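# Card holder

A card holder is a small folding or sleeved case made to carry flat cards, such as bank cards, identity cards, transit passes and business cards. It is usually smaller than a wallet and often has no place for coins. 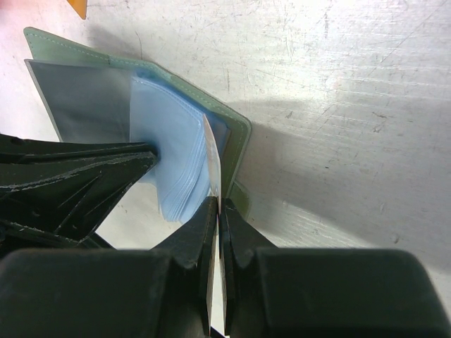
**How does a card holder differ from a wallet?**
A wallet is built first for paper money and holds cards as an extra, while a card holder is built for cards and may leave out the money compartment altogether.

## History

Cases for visiting cards were in common use in the nineteenth century. They were made of silver, shell, ivory or stiffened leather, and most opened at a hinge on one side. The cards they held were not of one fixed size, and makers cut their cases to suit local habit.

The spread of plastic payment cards in the second half of the twentieth century changed the form. Cards of a single standard size allowed makers to produce pockets in bulk, and clear plastic made it possible to read a card without taking it out. Regional workshops adapted at different speeds. In the town of Nukuvley, where saddle and strap goods had long been the main trade, the firm of Oyewole turned part of its output to card cases and later sold them through the stationery chain Felteck.

## Construction

### Folio type

The folio type opens like a book. A cover of leather, coated fabric or board is folded at the spine, and a set of plastic pages is fixed inside. The pages may be sewn to the cover, welded to a backing strip, or slipped under a flap so that they can be replaced.

### Sleeve type

The sleeve type is a flat piece with one or more slots on each face. It carries fewer cards than the folio and is commonly worn in a front pocket.

### Rigid type

Rigid cases are made of metal or hard plastic. Some have a sliding lever that raises the cards in a stepped row. They protect cards from bending but cannot expand to take more than the number for which they were designed.

## Materials

Leather covers are cut from thin hide and are often stitched near the edge to keep the layers from parting. Contrast thread is a matter of style and does not affect strength. Pockets are most often made of polyvinyl chloride or polypropylene. The first is softer and clearer when new, but may stiffen with age and can lift ink from printed cards. The second is cloudier and is preferred for long storage.

## Capacity

Capacity is normally stated as the number of pockets. The Nukia pocket series, a line sold mainly to offices, begins with a model of 8 pockets. Desk binders made for business cards are far larger, and the largest in the same series holds 241 cards.

## Collections

The Nukuvley Trade Museum keeps 831 card cases, of which 545 are leather. The remainder are chiefly metal. The leather cases are shown in a separate room each June.

## See also

- Business card
- Coin purse
- Passport cover
- Wallet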